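Freitag, 9:20, Werkstatt 2, Zelle am Fenster

Nachtrag zur Störung von gestern Abend. Telmo hat ins Schichtbuch geschrieben: »Greifer verfehlt Tassenhenkel, Kalibrierung Kamera, behoben.« Das »behoben« habe ich wieder gestrichen. Er hat die Hand-Auge-Kalibrierung neu gerechnet, danach liefen zwölf Durchgänge sauber, und dann ist er heimgegangen. Zwölf ist mir zu wenig. Vorher kam der Fehler auch mal erst nach einer halben Stunde.

Was im Log steht: Beim Anfahren des Henkels fährt der Arm die Vorposition korrekt an, senkt ab, und auf den letzten Zentimetern springt die Zielpose zur Seite. Der Kraftwächter löst aus, Schutzhalt. 9 Auslösungen in 184 Versuchen, Schwelle steht laut Parametersatz auf Werkseinstellung. Ob die jemand je geprüft hat, weiß ich nicht, im Ordner von Nasura liegt kein Protokoll dazu.

Aušra tippt auf Schatten. Der Arm wirft selbst einen ordentlichen Schatten auf die Platte, und die Segmentierung hat sich an so etwas schon früher verschluckt. Möglich. Nur erklärt das nicht, warum die Sprünge immer in dieselbe Richtung gehen. 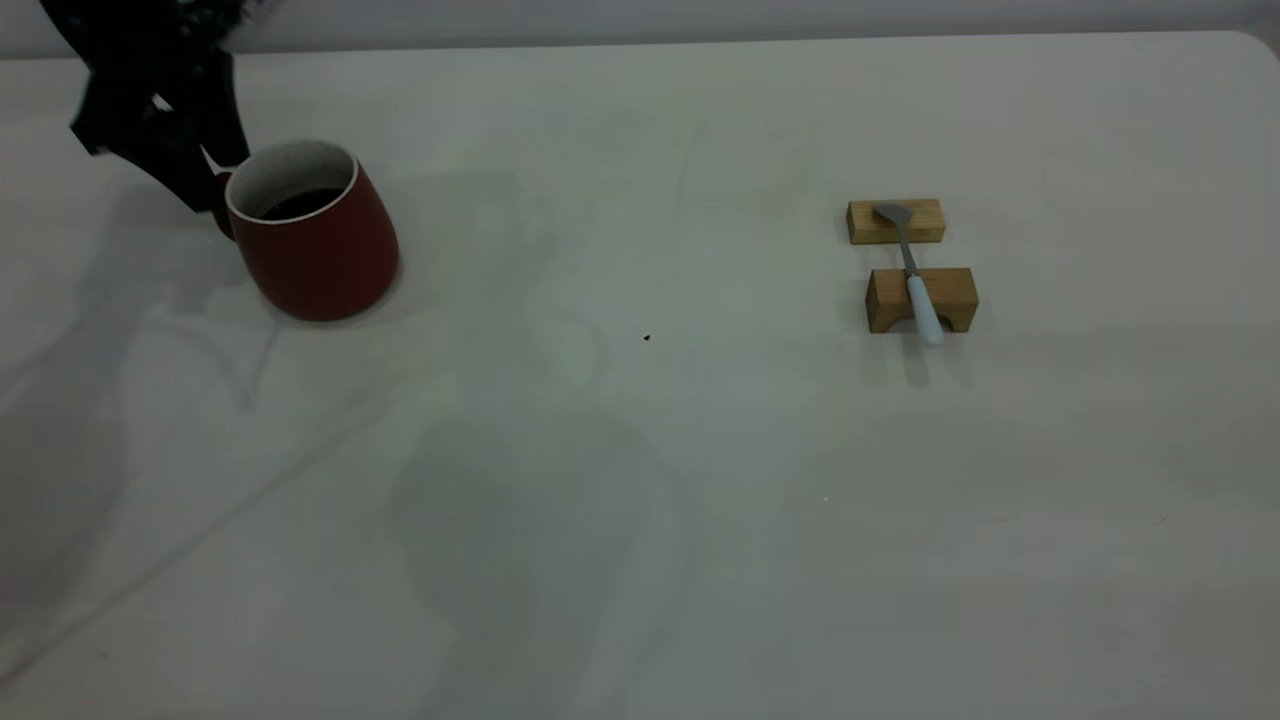
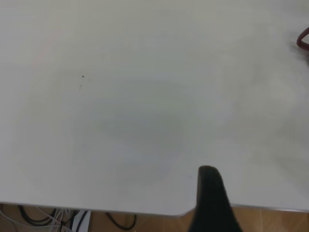
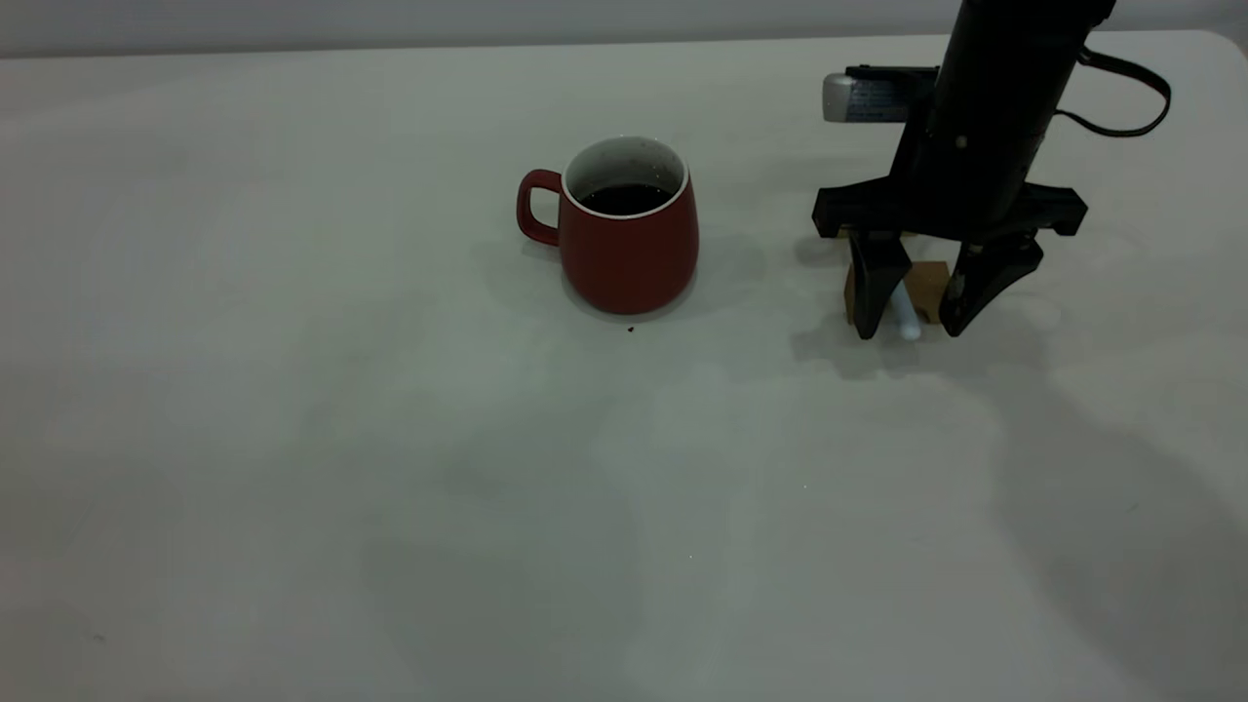

Anselmo meint, es sei die Zeitverzögerung zwischen den Kameras, die Handgelenkkamera hinke nach und der Filter mische altes mit neuem. Klingt einleuchtend, das hat er beim letzten Fehler aber auch gesagt, und da war es ein lockerer Stecker. Ich habe die Zeitstempel von drei Auslösungen nebeneinandergelegt. Zweimal passt seine Theorie, beim dritten Mal liegen die Stempel so dicht beieinander, dass er sich etwas anderes überlegen muss.

Der Support von Boltenano empfiehlt das Update auf die neue Greiferfirmware. In den Änderungsnotizen steht »verbesserte Stabilität«. Was da instabil war und unter welchen Umständen, steht nicht drin. Spiele ich nicht ein, solange wir den Fehler nicht auf Kommando auslösen können, sonst haben wir zwei Unbekannte.

Zur Sicherheit, weil Baltasar gefragt hat: Der Halt hat nach Log jedes Mal gegriffen. Mich stört trotzdem, dass der Arm nach dem Quittieren mit vollem Tempo weiterfährt und zwar auf die alte, falsche Zielpose. Zweimal so im Log. Wer da gerade die Tasse zurechtrückt, hat die Finger im Weg. Bis das geändert ist: quittieren nur von außerhalb der Markierung, Tempo auf Einrichtbetrieb.

Nächste Schritte
Kalibrierung von gestern sichern, alte zurückladen, schauen ob der Fehler wiederkommt. Wenn nicht, war es sie nicht.
Dann 600 Durchgänge am Stück, Handgelenkkamera einmal mit und einmal ohne Filter.
Stecker am Handgelenk vorher ziehen und neu setzen (ja, Anselmo).
Licht bleibt, wie es ist, bitte keine Lampen verstellen.

11:45. Alte Kalibrierung läuft, bisher keine Auslösung. Spricht gegen Telmos Erklärung, beweist aber nach so kurzer Zeit nichts. Cayetano übernimmt ab Mittag und trägt jede Auslösung mit Uhrzeit ein, auch die, die »nach nichts aussehen«.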